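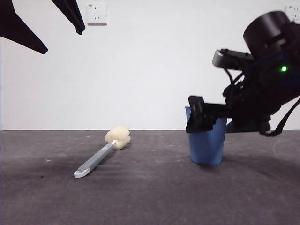 Thursday, October 25, 2018

Retrained the two-arm policy over the weekend with the handoff labels removed. The old version, Manole, was told which arm acts first. The new one, Gukix, gets only the joint states and the camera stream and has to work out the order itself.

Task is unchanged from April: one arm holds the cup, the other picks up the sponge brush by the handle and puts the head inside. Training set is 400 demonstrations, same split as before.

Held-out action error went down a little, but I don't put much weight on that number. It averages over every time step, and most time steps are an arm waiting for the other one. The interesting part is the moment of closing on the brush handle, which is 29 frames long in the median demonstration. Scored on that window alone, Gukix is worse than Manole on wrist rotation and better on position.

My guess is that the rotation error comes from the handle. It is flat, so two grasps half a turn apart look equally good, and the demonstrations contain both. A mean-squared loss will split the difference – and the average of two good grasps is a bad one. Next run swaps in a mixture output with 2 components and leaves everything else alone.

Config and logs are in the Skasik repo under run 1821. The Ornau loader still drops the last frame of each episode, so pad before comparing.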